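Folding black trousers so they don't come out creased and covered in fluff?

Asked in Home & Laundry by Myfanwy Pugh
July 25, 2021

Hi all, hoping someone can help before I throw my whole work wardrobe in the bin. My job has a black-bottoms dress code, so I own an awful lot of black trousers and they're all a pain in their own special way. I do my folding on the bed because our laundry is the size of a cupboard and the ironing board lives under a pile of other stuff.

I fold them leg to leg, then over again, and press them down with my hands.
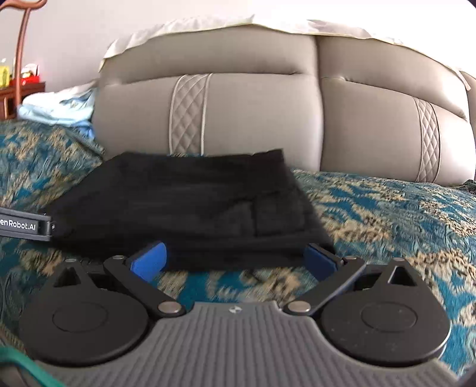 They still end up with those soft sideways wrinkles by the time they get to the drawer, and I don't want to iron every morning. Hanging isn't really an option as the wardrobe rail is already full of my partner's shirts. I've also got a patterned bedspread that I love to bits but I'm wondering if I'm picking up fluff from it. Should I be folding somewhere else? And what do you do with the elastic waist ones? They never sit flat for me, the waist bunches up and the whole thing slides off the stack.

I did try the living room for a while, with the bedspread chucked over the seat while the bed was being changed, and it wasn't much better. Lumpy underneath and I kept losing my neat edges. 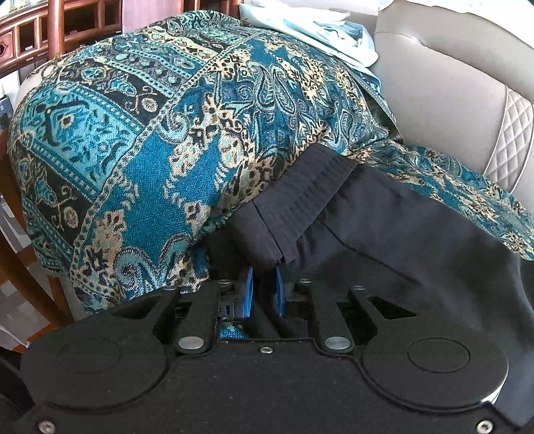

2 Replies | Sorted by: Most helpful

Prumimstead
Member, 164 posts

Oh I feel this, I did hospitality for years and lived in black pants! A few things that worked for me, in no particular order.

Fold them while they've still got a bit of warmth in them from the dryer or the line. If they've sat in the basket overnight the creases are already set and no amount of patting will shift them. Give each pair a good hard snap by the waistband first (hold it in both hands and flick, like shaking out a beach towel).

Then lay them down and smooth from the waist towards the hems. I used to go across and that's how I got the sideways wrinkles, I was just pushing the cloth into little ridges. Check the pockets too. A pocket lining that's doubled over will leave a line right through to the front and you'll blame your folding.

For the elastic ones, don't pull the waist straight. Let it gather, fold leg to leg, tuck the pointy bit at the crotch in so you've got a rectangle, then roll from the hems up to the waist. The bunchy part ends up on the outside of the roll where it can't tip anything over. I stand mine up in the drawer in a row and they take up way less room than the stack did.

Bedspread is fine if it isn't shedding. Run a strip of sticky tape over a corner of it and have a look at the tape. If it's clean, your fluff is coming from the wash, so keep the towels out of the dark load and turn the trousers inside out before they go in.

Lovely colours for a bedspread by the way, I'm a sucker for teal.

Craddock
New member, 16 posts

Just roll them. I roll everything. Or buy the non iron kind.

Myfanwy Pugh
Original poster

Thanks both! Did the tape test and it came up clean, so I think it's the towels (guilty, they all go in together to save a load). I've rolled four pairs of the elastic ones and they're standing up in the drawer as we speak. Will try the snapping thing on the next wash. Craddock, do the proper ones with a seam down the front go okay rolled, or only the stretchy sort?

Craddock
New member, 16 posts

Stretchy only for me. Proper ones I fold in half over a towel.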